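Dirnex Support Portal
Ticket: Two-arm handover fails in the simulator, right arm to left arm
Product: Dirnex Duo starter kit with simulation package
Opened by: Gonçalo Figueiredo, Plistmont
Assigned to: Caradog Mathias
Opened: May 2023
Status: Solved, waiting for documentation change

Gonçalo Figueiredo wrote:

Good morning. We bought the Duo kit in February and we are still working only in the simulation package, as our real arms are not mounted yet. I am trying to run the handover exercise from chapter four of your guide. The right arm takes a small rod from the table, brings it to the middle, and the left arm should come and take it. After this the left arm puts the rod down on its own side.

The first half is good. The right arm picks, lifts and stops at the meeting pose. Then the left arm starts its approach and stops before it reaches the rod. The log gives me this:

[planner] arm_left: approach accepted
[planner] arm_left: final segment rejected, code 41
[sequencer] handover timeout after 4000 ms
[sequencer] both arms hold position

I looked for code 41 in the manual and it is not in the table of codes. The table finishes before it. I would like to know what it means and whether the problem is on my side.

What I have tried already:
Restarted the simulator and loaded the exercise scene again.
Made the timeout longer. The result is the same, it only waits more.
Moved the meeting pose a little towards the left arm. Same code.
Reinstalled the package in a clean folder. Same code.

Caradog Mathias replied:

Hello Gonçalo, thank you for the clear report. Code 41 means that the planner found a contact between two bodies which are not allowed to touch. You are right that it is missing from the table, I have passed this on.

Could you send me the scene as it stands when the sequencer gives up? Please also tell me which tool file you have loaded for the right gripper, and whether you changed anything in the rod object.

Gonçalo Figueiredo replied:

The tool file is the default one for both grippers, I did not touch it. The rod I did change. The rod in your exercise is one plain cylinder, and at our company the part has a small ball on the tip, so I made it like this — black rod, red ball at the end. I exported it from our drawing and imported it with your converter. The view was saved with the right gripper holding the rod and the left one empty side of the table from it.
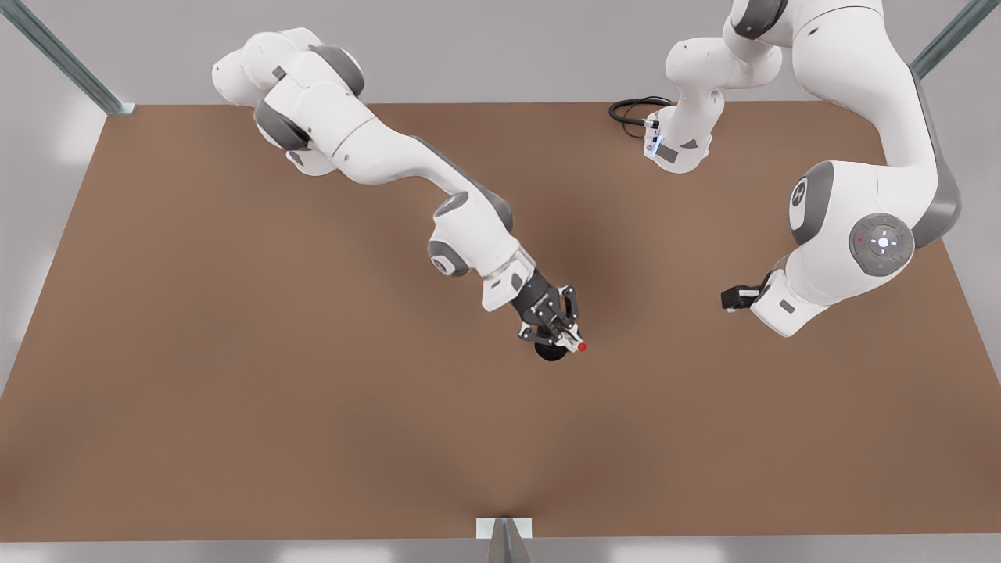
I also checked the joint values of both arms against the guide and they are the same to the last digit. The base positions are not changed. So the only differences from your exercise are the rod and the small move of the meeting pose, which I have put back now to the original value.

One more question, if I may. In the object tree there are two entries under the rod after the import, and I expected one. The second is called "body_2". Is this normal?

Caradog Mathias replied:

No, that is not normal, and I think it is the cause. The converter makes one collision body for each closed solid in the drawing. Your rod and ball should come in as one object if they were joined before the export. If they were not joined, you get two bodies, and the second one is not added to the list of things the left gripper is allowed to touch. The planner then refuses the last segment, even if the path looks free on the screen.

Please try the following:

1. Open the object tree and select the rod.
2. Choose "Show collision bodies". Each body gets its own outline.
3. Look where body_2 is, and tell me its size and parent.
4. Do not delete it yet, I would like the values first.

Gonçalo Figueiredo replied:

I did the steps. The parent of body_2 is the rod. The ball is inside the outline of body_2, but the outline is much bigger than the ball. The longest side is 12 times the ball diameter in our drawing. I measured it twice to be sure.

I asked my colleague Olumide Bassey, who made the drawing. He told me that the ball was never joined to the rod, it was only placed at the end. So this part is our mistake. But the big outline I can not explain.

Caradog Mathias replied:

Thank you, that helps a lot. The large outline is ours. I spoke with Iolo Gwynne from the converter team. For very small round bodies the converter falls back to a box, and there is a lower limit for the side of this box. For your ball the limit is far too large. He could reproduce it with a ball of the same size.

For the moment you can go around it in this way:

Ask Olumide to join the two solids and export again.
In the import window, set "Collision shape" to "Exact" and leave the face limit at 2000.
After the import, check that the tree has only one entry under the rod.
Open the handover settings and choose the rod again in "Permitted contact". The old name stays in the list but it points to nothing.

The last step is easy to forget. If you skip it you will see code 41 again.

Gonçalo Figueiredo replied:

Of course I forgot the last step, and I had code 41 again, and then I read your message one more time. Now it works. The left arm closes on the rod, the right arm opens and goes back, and the sequence finishes. I ran it again from the start with the same result.

[planner] arm_left: final segment accepted
[sequencer] contact confirmed, rod
[sequencer] handover complete

Two remarks for your team, I hope they are useful. First, the message "final segment rejected" would be more helpful with the names of the two bodies. I lost a lot of time on the meeting pose, which had no fault. Second, the import window opens with "Automatic" for the collision shape and it does not say anywhere what this does with small parts. Before we chose Dirnex we also had a trial of the Momau package, and there a warning is shown when a shape is simplified. I prefer your package in general, but this warning I miss.

Caradog Mathias replied:

Very glad it runs. Both remarks are now in our list as requests. The body names are already written in the detailed log, and you can switch it on under Settings, Logging, "Planner detail". It makes the simulation slower, so I would switch it off again when you have finished.

Cor De Bruijn will add the missing code to the manual, together with a note in chapter four about parts made from more than one solid. I leave the ticket open until his change is published.

Gonçalo Figueiredo replied:

Thank you, I found the detailed log. From my side you can close when the manual is ready. We will start to mount the real arms soon, and I will open a new ticket if there are questions about the cables.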